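COMMUNIQUÉ DE PRESSE

Basket-ball : le Nitetti Basket dévoile son effectif et son calendrier de préparation

Jeudi 5 septembre 2019

Le Nitetti Basket a bouclé son recrutement pour la saison à venir avec la signature du meneur gallois Ynyr Rees, engagé pour deux ans. Il portera le numéro 2. Le joueur a passé sa visite médicale en début de semaine et s'entraîne déjà avec le groupe professionnel.

Formé comme arrière, Ynyr Rees est passé à la mène il y a trois saisons, lors de son arrivée à Herneo. Il y a inscrit 488 points la saison dernière, toutes compétitions confondues, en partageant la distribution du jeu avec un second meneur. À Nitetti, il sera titulaire au poste. Le staff technique souhaite accélérer la remontée de balle après un exercice où l'équipe a souvent été contrainte de jouer sur demi-terrain.

« J'ai rencontré l'entraîneur en juin et nous avons surtout parlé du pick and roll, a déclaré Ynyr Rees. Mon tir à trois points reste à travailler, je le sais, et c'est une des raisons de mon choix. Le club m'a proposé un programme individuel avec deux séances de tir supplémentaires par semaine. »

Le contrat comprend une option pour une troisième saison, à activer par le club avant la fin du mois de juin précédant son terme. Les conditions financières ne sont pas communiquées.

Trois joueurs quittent l'effectif : deux ailiers en fin de contrat et le pivot remplaçant, prêté à Herneo jusqu'à la fin de la saison. Le capitaine, opéré du genou droit au printemps, a repris la course et devrait retrouver l'entraînement collectif avant le troisième match de championnat. Deux jeunes du centre de formation complètent la rotation intérieure en attendant son retour.

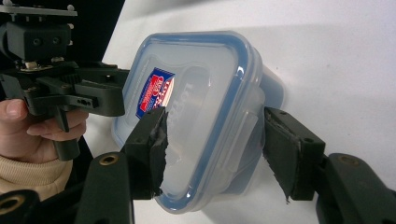
Boîte en plastique translucide, couvercle à joint bleu.

L'équipe disputera deux rencontres de préparation à domicile, salle Jenkins. La première l'opposera à Herneo, la seconde à une sélection régionale. Les deux matchs débuteront à 20 h, ouverture des portes à 19 h. L'entrée est gratuite pour les abonnés et les licenciés des clubs du département, sur présentation de leur carte.

La salle Jenkins a été rénovée pendant l'été. Le parquet a été poncé et reverni, les panneaux remplacés et le chronomètre des 24 secondes mis en conformité. La capacité est désormais de 3 494 places assises, dont une tribune famille côté nord. Le stationnement reste possible sur le parking de la piscine les soirs de match, avec accès par la rue du Stade uniquement.

La campagne d'abonnement se poursuit jusqu'au premier match de championnat. Le club a fixé son objectif à 2 000 abonnés. Les tarifs sont inchangés par rapport à la saison passée. Les abonnés souhaitant conserver leur siège doivent se manifester auprès de la billetterie avant l'ouverture des places à la vente générale.

L'équipementier Kisell fournira les maillots pour la quatrième saison consécutive. La tenue domicile reste blanche, la tenue extérieure passe au bordeaux. Les deux modèles seront en vente à la boutique de la salle dès le premier match de préparation.

Ynyr Rees sera disponible pour les médias à l'issue de la rencontre face à Herneo, en salle de presse. Les demandes d'accréditation sont à adresser au service communication au plus tard la veille du match, à midi. Les photographes sont priés de préciser s'ils souhaitent un emplacement en bord de terrain.

Contact presse : service communication du Nitetti Basket, salle Jenkins, entrée B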